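评测记录:Kavcombe 桌面抓取套件(试用件)
周六,下午两点开始

接着上次的开箱记录往下写。套件已经装好,试用期还剩2周,这段时间要把采集、训练、回放都走一遍,然后给出买不买的意见。先记今天的情况,训练的部分等 Briterance 那边把模型发回来再补。

先把名字理一下,免得后面翻记录的人看糊涂。Kavcombe 是卖硬件的,套件里有夹爪、腕部相机、固定机位相机的支架、线缆和一块接线盒。夹爪型号叫 Garg。采集和标注用的软件叫 Etby,随套件带授权,装在我们自己的机器上。Briterance 是服务,收我们上传的示范数据,训练完返回一个能直接加载的策略文件。三样可以分开买,也可以打包,报价单上两种算法都写了。

台面布置

台面和背景都用青绿色的布。说明书只说“建议单色哑光背景”,没有指定颜色。手头有现成的布就用了,和水果蔬菜类物件的颜色拉得开,分割的时候省事。背景布是挂上去的,褶皱没有熨。Etby 自检里有一项“背景均匀度”,给了黄色提示,没有拦住采集。先不管,后面如果发现模型对褶皱敏感再回来处理。

桌上放香蕉、番茄、苹果,再加一个米白色的浅口容器当放置目标。物件都是平时做抓取用的那一套,没有另外准备,这样和旧夹爪的数据还能对得上。任务也沿用老的:按指令把某一个物件拿起来放进容器里,放完手臂回到起始位。

固定机位的支架比预想的好用。底座夹在桌沿,一个旋钮锁高度,一个旋钮锁角度,锁死以后推桌子也没有走位。缺点是旋钮太小,戴手套拧不动。支架自带的线槽只能走一根线,电源和数据分开走的话,有一根得自己扎在外面。 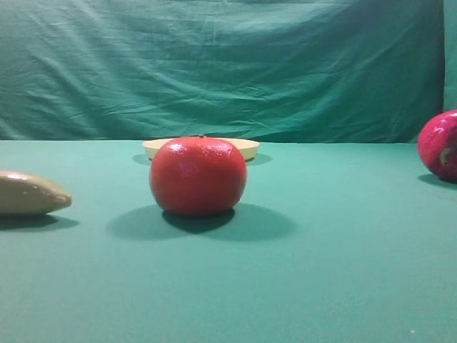

标定用的是 Etby 里的向导。流程是先标固定相机,再标腕部相机,最后做手眼。向导的文字翻译得不太好,“保持静止”和“保持姿态”混着用,第一次做的时候理解错了,在该停的时候还在挪手臂,重来了一遍。重来不用从头,可以从出错的那一步继续,这点比我们现在用的脚本强。

标定结果会存成一个文件,放在工程目录下面。注意:换工程的时候不会自动带过去,要手动复制。下午就因为这个丢过一次,新建工程以后画面对不上,查了半天才发现它加载的是出厂参数。已经写邮件告诉 Kavcombe 的支持,建议至少弹个提示。

灯光没有动,还是用原来的顶灯加侧面一盏。物件的影子比较重,番茄这种圆的尤其明显。打算先按这个光采完一批,再换一盏柔光采一小批对照。说明书里有一句“训练服务对阴影具有鲁棒性”,没有给条件,也没有给数据,要自己测。

夹爪

Garg 的手指是软硬结合的做法,说明书上讲内侧是可更换的防滑面。手指颜色很深,偏紫黑,表面不反光,放在腕部相机前面不会糊一片亮斑,这一点做得对。旧夹爪是金属本色,近处的高光经常把曝光拉乱。

内侧带细横纹。夹番茄的时候能感觉到纹路起作用,闭合力给到低档也没有打滑。香蕉要看夹在哪里,夹中段没问题,夹靠近蒂的那头容易转,抬起来以后另一头往下坠。苹果没有发现特别的问题,只是靠背景布太近的时候手臂不好下去,手指会先蹭到布。以后摆放时往前收一点。

开合速度有三档。中档最顺手,快档在闭合末段有一下顿挫,从电流曲线上也能看出来。支持那边回复说是力控切换造成的,固件更新以后会改善,没有给时间。评审表里这一项先按现在的表现打分,不按承诺打分。

手指更换很方便,推卡扣拔下来就行。装回去的时候要听到响声,没听到就是没到位。有一次没到位,手臂一动就歪了,好在没有掉。建议我们自己在检查清单里加一条:装完用手左右掰一下。

采集

操作方式是主从遥操作,主手也在套件里。主手偏轻,扳机行程短,习惯旧设备的人开始会夹过头。练一阵就好了。扳机的映射可以在 Etby 里改,改成非线性以后小开度好控制得多,配置已经存进共享目录,后面的人直接加载,不用再调。

每条示范的流程定成这样:

1. 清台,手臂回起始位,夹爪张开。
2. 按清单摆物件,位置由清单随机给,朝向自己随意。
3. 在 Etby 里选任务文字,比如“把香蕉放进盘子”。
4. 按踏板开始录,先停一拍再动。
5. 移到目标物件上方,确认腕部画面里目标落在两根手指之间,再往下走。
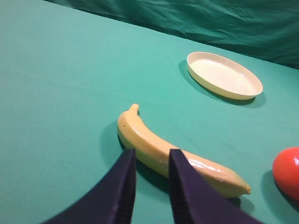

6. 闭合,抬起,走到容器上方放下。
7. 回起始位,按踏板结束。当场标“好”“可用”或“弃”。

第5步值得多说几句。我们以前是看固定相机的画面操作,腕部画面只做参考。这套的腕部相机装得靠后,两根手指都在视野里,对准反而更直观,所以改成以腕部画面为主。代价是看不到整张桌子,边上的物件容易被忽略,移动的时候要抬得高一些。

当场打标这个功能很实用。以前都是录完统一回看,回看的时候早忘了哪条是手抖,哪条是故意绕的。Etby 允许给“可用”加备注,备注能搜索。不过踏板和打标的快捷键不能自定义,左手够不着,得放下主手再按。

到收工为止累计录了157条示范,包括之前试录的。标“弃”的也算在里面,导出的时候默认会滤掉。导出格式有两种,一种是他们自己的,一种是通用的。通用格式导出后缺扳机的原始读数,只剩夹爪开度,如果以后想自己训练,这个要留意。我倾向于两种都存一份,占空间就占空间。

出过的问题,按发生的顺序:

腕部相机掉线。接线盒上那个口比较松,手臂转到最外侧时线会被带一下。用扎带固定在小臂上以后没有再出现。

录制中途软件卡住一次,界面不动,后台还在写。等了一会儿恢复了,那条数据检查过,时间戳有跳变,标“弃”。日志已经打包。

两路画面的时间差。Etby 显示的同步状态是绿色,但用拍手法粗测,腕部画面比固定画面晚一点。具体晚多少要用闪灯再测,今天没有做。训练服务的文档说会自动对齐,怎么对齐没写。

白平衡。固定相机默认是自动,手臂进入画面时布的颜色会飘。改成手动以后稳定了。之前试录的那部分是自动白平衡录的,要在备注里标出来,免得以后混着用。

上传和服务

Briterance 的上传走网页或者命令行。网页一次传不了太多,中断以后从头来;命令行可以续传,就用命令行。上传前会做一次检查,列出长度异常和画面缺失的条目,检查结果和我们自己看的基本一致,有几条它判为“静止过长”,其实是开头停得久,可以申诉放行。

隐私方面,合同附件里写数据保留到服务结束,之后删除。没有写是否会用于他们自己的模型。桌面数据本身没什么敏感的,但是如果以后搬到产线旁边采,这条必须先谈清楚。已经列入要问的问题。

训练排队时间没法估计,页面上只显示“排队中”。试用账号优先级低,可以理解,但如果正式账号也是这样,我们每周的节奏会被打乱。

价格

打包价3,757美元,含夹爪、主手、两路相机和支架,以及 Etby 的授权。训练服务按次另计,试用期内送的次数够我们评完。报价单没有写备用手指的单价,问了,回复说随订单另报。耗材不写清楚的话,长期成本算不出来,采购那边也不好走流程。

和旧方案比,硬件贵在主手上,夹爪本身不算贵。如果只买夹爪和相机支架,配我们现有的主手,理论上可行,Kavcombe 说接口是开放的,但 Etby 目前只认他们自己的主手。也就是说,分开买就要放弃 Etby 的采集功能,当场打标和清单都没有了。要不要为这部分付钱,得看模型回来以后的表现。

目前的看法

夹爪可以要。手指的手感和近处成像都比旧的好,更换也快。

软件大部分可以要,标定文件不跟工程走这个毛病要盯着他们改。

训练服务暂不评价。数据刚传上去,没有结果。

待办

用闪灯测两路画面的时间差,写进同步那一节。
换柔光补采一小批,任务和摆放清单不变。
在试录数据的备注里统一加“自动白平衡”。
问清备用手指单价、数据用途条款、正式账号的排队优先级。
把接线盒那个松的口拍给支持看,问能不能换一个。
香蕉夹蒂那一头的示范偏多,下次清单里把中段的比例调上来。

收工前手臂断电,夹爪停在张开位。布没有收,下次接着用,动过桌子的人请先重做固定相机的标定再录。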